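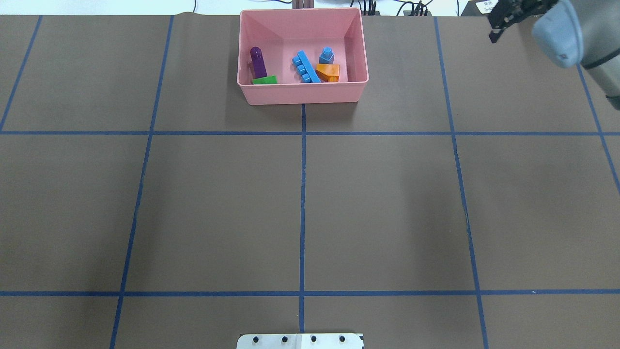 Chapter 5: A Place for Everything

Filed under: Home & Classroom > Sorting and Storing

I spent years tidying toys by the armful. Everything went into one huge chest, the lid came down, and I called it done. Then my neighbour Chanida Prasertsri asked me to help at her playgroup in Stalton, and I found out how much I'd been getting away with (quite a lot!). She had 422 blocks on the shelves and a bunch of toddlers who wanted the same one.

Her answer was tape. She marked up her table in big boxes, put a small bin down and let the children work out what went where. I've pinched the idea ever since. Blue tape on brown paper is my favourite, as the lines show up well enough and you can peel the lot off and start again when somebody decides the boxes are too small.

A pink plastic bin with a purple cylinder, a green wedge and a studded light-blue brick in it is plenty to begin with. Do you sort by colour? By shape? Do the bricks with studs get a box of their own, and if so, where does the orange one with the slope go? My own children argued over that for a whole teatime.

In this chapter we'll mark out a table, choose our groups and have a go at sorting a small bin before we tackle a big one. You'll need tape, paper and a bit of patience. Start by tipping your blocks out and having a good look at them.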